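Folding club shirts lengthwise first, or sleeves in?
Posted by tansy_m, May 18, 2018

We've got 350 shirts to fold for the Fluvstead run in August. I go lengthwise first, into a long flat strip, then down to a square. My sister says sleeves in first. Which is quicker?

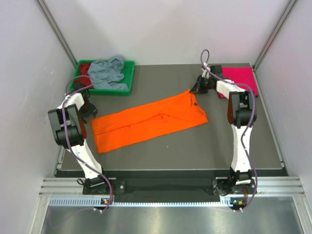

Does the collar need to be flat before the long fold?

It helps. Smooth it down first or that end comes out thicker.

oldpegs wrote:
Sleeves in first, every time. A long strip twists when you pick it up and you end up folding it again.

tansy_m wrote:
Mine don't twist. I hold the strip in the middle and keep the orange ones apart from the pinks and greys.
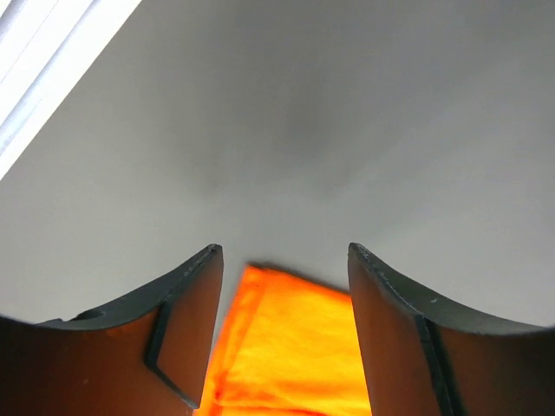
Fluvstead Runners: Kit and Laundry Team

draper256 wrote:
I disagree with both of you. Roll them. We did 2000 for Astent that way and they fitted in fewer boxes.

oldpegs wrote:
Rolled shirts look a mess on a table.

Last updated by tansy_m: going with lengthwise.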